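The Summer I Tried to Own Less

2021-07-15

I should say up front that I didn't set out to become a person who reads about decluttering. I set out to find the good scissors. We own 3 pairs of good scissors, and it took me most of an evening to find the bad ones.

During the search I opened the hall closet, which was a mistake, and behind the vacuum I found a bread machine still in its box. I don't remember buying a bread machine. My sister Heather says I talked about it for an entire Thanksgiving. She remembers this because she had been hoping to talk about her divorce.

So in April I started getting rid of things, and it's now July and I am still getting rid of things, and the house looks exactly the same.

The Method

There are a lot of methods. I read two books, which I then had to get rid of. One wanted me to hold each object and wait for a feeling. I held a garlic press and felt guilty, mostly about the garlic. The other wanted me to pretend I was dead and picture my relatives going through my drawers, and I had to stop because I got so annoyed at how they were doing it.

Then my friend Morag Baird told me about an app called Sturkix. You enter everything you own and it tells you what to let go. I entered 400 items over two weeks, a good part of them while sitting in the driveway so my husband wouldn't ask what I was doing. Sturkix told me to let go of my winter coat. I live in Minnesota. I let go of Sturkix.

What I do now is walk around with a box after dinner until I'm tired or the box is full. I'm usually tired first.

The Container Problem

Before you can throw anything out, you are going to want to buy something to put it in. I know how this sounds. I stood in the storage aisle at Phelan, which is our big home store out past the highway, and I felt calmer than I have felt at any point in my adult life. Everything had a lid. A woman next to me was stroking a drawer divider and we nodded at each other like people at the same church.

I went in for trash bags and came out $800 lighter once you count the shelving unit. The shelving unit is in the hall closet, behind the vacuum, where the bread machine used to be.

My weakness is the small plastic basket. They cost next to nothing and they come in colors that make you think of a kindergarten classroom where everyone is doing well. I tell myself that batteries will go in one and rubber bands in another. Then the battery basket gets a pen in it, and a foreign coin, and by the end of the month it's just a drawer that you can see into.

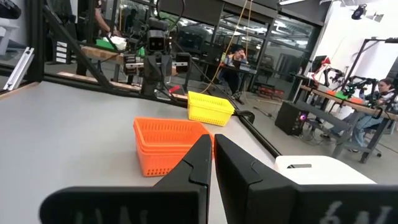 Giving It Away

I assumed the hard part would be deciding. Deciding is easy if you do it at night and a little angry. The hard part is finding another human being who will take a fondue set.

I listed it on Flikov, the neighborhood giveaway board, with the words "works great," although the last time we used it I set fire to a napkin. A man wrote back within the minute to ask if I would deliver. A second person wanted only the forks. Greer Crichton from two streets over did finally come by for it, and she brought me a bag of zucchini as a thank you, plus a ceramic rooster she was trying to get rid of herself. I have been outplayed by professionals before, but never by someone in gardening clogs.

The rooster is on top of the fridge. My husband likes it.

The bread machine is still here too. I had it in the car, ready to go to the thrift store, and then it rained and I thought, well, this is bread weather. The loaf came out shaped like a mailbox and we ate it standing up with a whole stick of butter. I'm keeping the machine until fall, and then I'll see how I feel about soup.

I still can't find the good scissors.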